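Ticket 346 — Sheet masks won't stay put on practice balloons
Opened by: Themis Drakos
Category: Class supplies / facial basics
Status: Open, waiting on reply

Themis Drakos, 22/08/2020, 9:14

Hi all! I'm teaching the beginner facial class at the Gulldale studio and I'm having a silly amount of trouble with the balloon exercise. We blow up a balloon, tie it, lay a sheet mask over it and smooth it down from the forehead to the chin (it teaches a light touch, and a balloon doesn't complain). With the old masks this was a five-minute warm-up. With the new Arkum ones the top edge curls up and the whole thing creeps toward the knot before anybody gets to the cheeks.

What I've tried so far:

Wiping the balloon with a damp cloth first. A bit better, but then the mask slides even more.
Draining the mask over the bowl for longer. The edges dried out and lifted.
Blowing the balloon up smaller. Less curl at the top, but the chin part bunches up and I get a wrinkle I can't chase out.

We have 600 of these masks in the closet, so I'd really like to make them work. Any ideas?

Vsevolod Ivanyshyn, 10:02

Morning, Themis. Couple of questions from the supply side. Are the balloons from the Demchenko box or the older bag? The older ones have a powdery coating and I had the same creeping with them at Itville. Also, are you folding the mask open all the way before it goes on, or unrolling it on the balloon?

Themis Drakos, 10:40

Older bag! I never would have thought of the powder. And I unroll it on the balloon, top first, the way I do on a person.

Vsevolod Ivanyshyn, 10:51

OK, try this. Rinse the balloon, dry it completely, and put a folded cloth under the knot so it doesn't roll. Open the mask flat, center the nose, then press in the middle and work outward. One hand stays on the side the whole time. Leave the top edge for last.

Themis Drakos, 11:37

Huge improvement — I did 11 in a row and only two of them crept. The cloth under the knot made more difference than I expected. I still get small wrinkles by the nose, but those smooth out if I go slowly, and beginners could use the practice anyway. Top edge is still the fussy part, so I'm leaving this open until I've tried the Demchenko balloons. 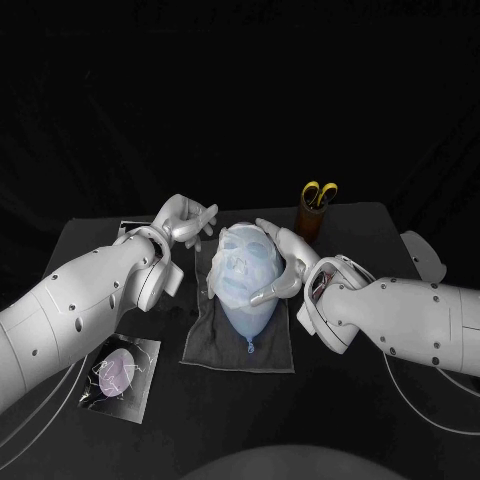 Could you send a box of those over with the Monday delivery? One is plenty for now, and I'll write back here after the class has had a go with them.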